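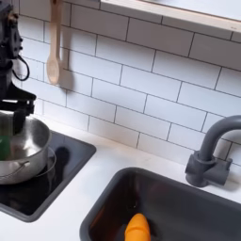 Get rid of the metal pot and buy a plastic one, a commenter told me when I asked about play kitchens back in July, and I have been thinking it over ever since. We love our little kitchen, with the white tile and the wooden spoon hanging on the wall, but the steel pot slides around on that shiny cooktop and I worry about scratches. Is there something I can put under it that still lets the kids see the burners? I would also love to hear how you all keep blocks from taking over the counter!
Posted by mapleporch, 8 December 2020

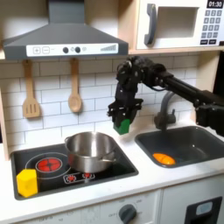
Our blocks are the soup, the salad and the dishes waiting by the sink, so I do understand.

tinylunchlady
Keep the metal pot! It makes such a nice sound, and little ones know when they are being handed the real thing. I cut a circle of clear shelf liner, a bit smaller than the bottom of the pot, and pressed it on - 4 years of soup later I have replaced it once. Wash the pot in warm soapy water and let it dry well before you stick anything to it.

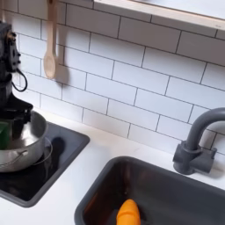 For the blocks, we let the pot be their home. At cleanup time everything green goes in first, because those are the peas, and whatever doesn't fit goes in a basket under the counter.

dadof2inDrulville
felt pads. the stick on kind for chair legs. they get gross if the pot gets wet though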